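Questions people ask me about the Flarel robotics club
Last updated March 12, 2023

Who are you, anyway?
I'm Margaux Boyer. I've been in the club for 2 years and I run the sign-ups and answer the email, so if you wrote to us and got a reply with too many exclamation marks, that was me! Kyriaki Moschos handles the software side and will happily talk to you about it until the building closes.

Do I need to know how to code?
Nope. Half of last December's new members had never written a line. You start on hand-held grippers, which just means squeezing the handles and moving things over and over until it's smooth. The code comes later if you want it (I put it off for a whole semester).

What do we do for homework?
Practice at home, mostly. Each pair signs out a set of grippers and works through the task sheet on whatever table they've got. Plates and bowls are the first page -- pick one up, set it down, slide it over, repeat. Go slow. Everyone rushes the first day and then we have to throw the recordings out.
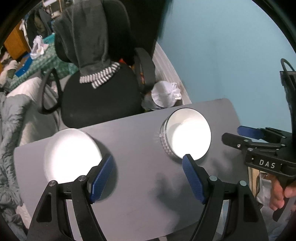 The full sheet has 29 tasks and you don't have to do them in order, except for the first page. If one is driving you up the wall, skip it and ask Kyriaki at the next meeting. She redid the towel folding one after we all complained.

Can I do it on my own?
For the one-handed tasks, sure. Otherwise find a partner, or tell me and I'll match you up.

How much does it cost?
Dues are $155 for the year. That covers gear loans and the Galanis team entry, but not your bus fare. Ask me about the waiver if that's too much -- it's a short form and I don't make a thing of it.

What's Galanis?
Our spring competition. You get a table, a box of stuff you haven't seen before and a time limit. Last year the box had a Skestesport sock in it and we lost a lot of points on that sock.

What if I break something?
Tell us! Please don't glue it. The finger pads are easy to swap and we keep spares in the Herkonance room, second shelf, in the cookie tin. Cables are more of a pain, so coil them loosely when you pack up.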